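**Subject:** Re: Wetero hand grippers, worth the money?

24th May

Oluf Bisgaard wrote:

> Has anyone here tried the Wetero hand-held grippers yet? We're tempted by a pair, but 680 is a lot for our little group, and I can't tell from the Brundico catalogue whether the pads come with them or cost extra.

Dear Oluf, and hello everyone,

What a good question, and I'm so glad you asked before ordering! We've had a pair at ours for a while now, and yes, the ribbed blue pads are included. Spares are sold separately, and I'd put a set in the same order to save on postage. Natsumi and I have mostly used ours for cup work on an ordinary table with a flowery cloth, picking up and setting down until our wrists complain. 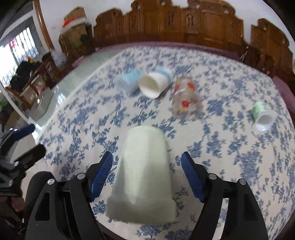

The jaws open nicely wide, which I like very much for the bigger cups, and the grip feels kind on paper ones (I'd worried about crushing them). My one grumble is the pivot screws, which want a little nip with the small key every so often, and the leaflet is rather shy about saying so. Isamu prefers the Zaki for its lighter handle, but his cost 1000 and he had to wait until October for it, poor man.

Do ring Brundico first and ask for Kazuhiro Sugiyama, who was ever so patient with me over the invoice. You're also very welcome to borrow ours for a fortnight if you'd cover the parcel.

Warmest wishes to you all,
Hiyori Hattori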